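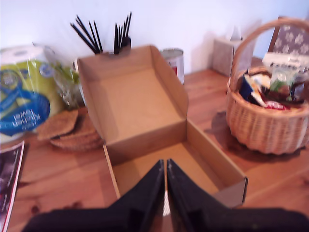 乌德伍德邻里厨房四月礼盒开始打包，还缺一些干净纸盒

进了四月，乌德伍德（Udwood）邻里厨房里那张长木桌就很少有闲下来的时候了。早上常有人在桌边喝茶聊天，到了下午，茶杯收走，纸盒摆上来，大家便围着桌子给街坊们装春天的小礼盒。这件事今年已经是第7个年头，最初不过是几户人家互相送点糖果和茶包，后来你告诉我、我告诉你，慢慢就成了整条街都惦记着的一桩事情。

今年一共要送出900份，收礼的有独居的老人家，有刚搬来还不认得路的新邻居，也有家里添了宝宝、最近忙得顾不上出门的年轻父母。纸盒大部分是多门特（Doment）文具店攒下来的，店里平时收到货，拆完之后总会把完好的盒子压平了留给我们，一留就是大半年，这份细心实在让人感动。另外要谢谢鲁斯特克街（Rusteck）的各位住户，上个月的义卖一共筹到1,430元，糖果、饼干和贺卡的开销大半都从这里出。

礼盒里放什么，每年都要商量好一阵子。老人家多半喜欢软一点、不费牙的点心，孩子们当然是盼着巧克力，

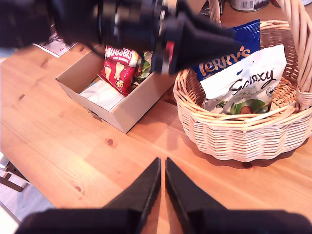

装盒的办法还是沿用往年的老规矩，先放平的，再放立的，最后才盖盖子。平整的纸品垫在盒底，袋装的零食靠着后面竖起来，收到的人一打开，先看见的就是花花绿绿的包装，心情也会跟着好起来。像那袋红色的Maltesers，袋子上画着奶油色的小兔子，写着“mini bunnies”，很有春天的味道，靠在盒子后侧立着，正好把图案露出来。旁边再塞一包别的小食，前面留出一点地方，还可以添一张孩子们画的卡片。

桌边那只浅色的编织篮子，有好几位邻居打听过是哪里买的，想照样子放在自家餐桌上。篮子是厨房里用了多年的旧物，街口的普法伊费尔（Pfeiffer）杂货铺偶尔会进类似的款式，大家路过时不妨问一问。

打包会一直持续到月底，下午2点以后来都可以，桌子两边一次坐6个人比较舒服，人多的时候就轮着来，等的人可以先到隔壁喝杯热茶。家里如果有干净、没有破损的小号瓦楞纸盒，带不带盖子都行，请压平以后送到厨房门口的架子上。食物请选独立包装、没有拆封的，含坚果或者牛奶的请在外面贴张小条写清楚，去年就有几位收礼的邻居对坚果过敏，幸好提前问过。

礼盒装好之后会分街派送，想帮忙跑腿的朋友可以在架子旁边的本子上留下姓名和方便的时间。腿脚不便、希望送上门的街坊，也请在同一个本子上写明门牌号。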